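Jilalum > Posts > Sadia Butt
Home Explore Threads Lists Log in

Sadia Butt
Thread: repainting steel doors in a damp unit, part 2 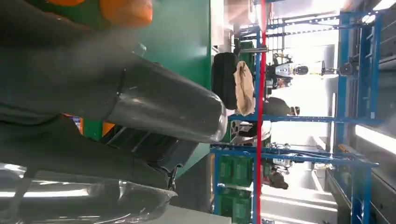 Most paint failures on steel start with the cleaning. I did 16 doors at Clernport in February and the ones that peeled had all been wiped with the same greasy rag. Degrease first, rinse, let it dry, then sand. The finish to aim for is like that tall green panel - flat, smooth and only slightly shiny. Full gloss shows up every dent in old steel.

Grit: 400 on sound paint. Anything coarser leaves scratches that read through two thin coats. Save the 600 for a light rub between coats.

Primer goes on bare metal only, feathered out on to the old paint. Babar Cheema primes the whole door. It does no harm but it uses a lot more primer.

Roller: short pile foam, lightly loaded. Work top to bottom and don't go back over an edge that has started to drag.

Damp: check the steel, not just the air. If the door is colder than the room, moisture can settle on it before the paint has cured. I leave the heating on overnight and paint mid-morning.

Hinges next. They need a different primer.

Contact | Terms | © Jilalum | Back to top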